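Progress report no. 3: two-arm brick cell, setup and upkeep
Tanness small grants, workshop automation
Submitted by the Rawashdeh workshop, Undilville
November 18, 2020

This report covers the time from our second report until today. As before, I write first about the condition of the machine, then about the maintenance, and at the end about the money and what we ask from you.

Condition of the cell

The cell has two arms, each with a parallel gripper, and a table in front. In the last report I had to write that the left arm was out of use because of a worn cable at the wrist. The cable was replaced in the first week of this period with a part from Trarnine, and the arm runs again. We also changed the way the cable is fixed. Before, it was tied tightly at two points and was pulled each time the wrist turned far. Now it has a longer loop and only one fixed point near the elbow. We check the loop every morning by turning the wrist slowly from one end of its range to the other.

The second open point was the table. It is made of two sections, and in summer they moved apart by a few millimeters when somebody leaned on the near one. The arms are calibrated to the near section, so a small shift was enough to spoil a grasp. We have put clamps under the joint and marked the position of the legs on the floor. After this the calibration had to be done again for both arms, and it took two full days. I had planned one.

For daily work we use toy building bricks, mainly red and green. They are cheap, every piece has the same size, and the studs show quickly if a finger closes at a wrong angle. The first check of the day is with one brick for each arm: open, approach, close, lift, hold, put down. If the brick turns in the fingers during the hold, we stop and look at the finger alignment before anything else is started.
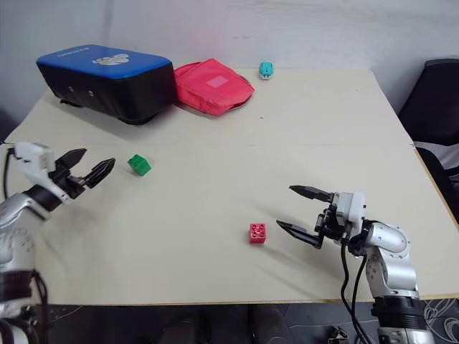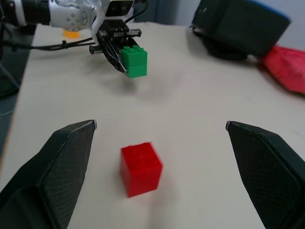 Morning check with the red and green bricks, Undilville.

The full check takes 14 minutes when there is no problem. In October it was often longer, mostly on the right side, where the fingers did not close parallel. The reason was a loose screw in the finger mount. We tightened it with thread lock and it has stayed in place.

Maintenance done

Fingers: cleaned with alcohol every 100 grasps. Dust collects in the grip surface and the bricks begin to slip. We tried a longer interval and went back.

Wrist cameras: lens cleaned weekly, mounting screws checked at the same time. One camera gave a dark picture for several days, and the fault was in the exposure setting - the camera itself is good.

Joints: no oil or grease was needed. The maker's schedule asks for inspection after 2,000 hours and we are still far from this.

Emergency stop: tested every Monday, both buttons. No fault found.

Log book: there are 43 entries for this period. Most of them are small, for example a cable that lay too close to the working area. I have asked that such entries are still written, also when the repair takes only a minute.

What is not finished

The written guide for changing the finger pads is only half done. The text exists but the drawings are missing, and I do not want to give it to new people before they are in. The second set of spare pads is also not here yet. The supplier moved the delivery date two times, and now it is promised for December.

We have not started the trial with smaller bricks. It was planned for this period, but the work on the table took its place.

Costs

The wrist cable and the clamps were paid from the repair line, and this line is now nearly used up. The travel line is not touched, as the visit to Trarnine was held by telephone. We kindly ask for your permission to move the travel money to repairs, so that we can keep one spare wrist cable for each arm on the shelf. Waiting for the last one cost us more working days than any other fault this year.

The updated budget table and a copy of the log book will be sent separately. The next report will include the result of the small brick trial and the finished pad guide.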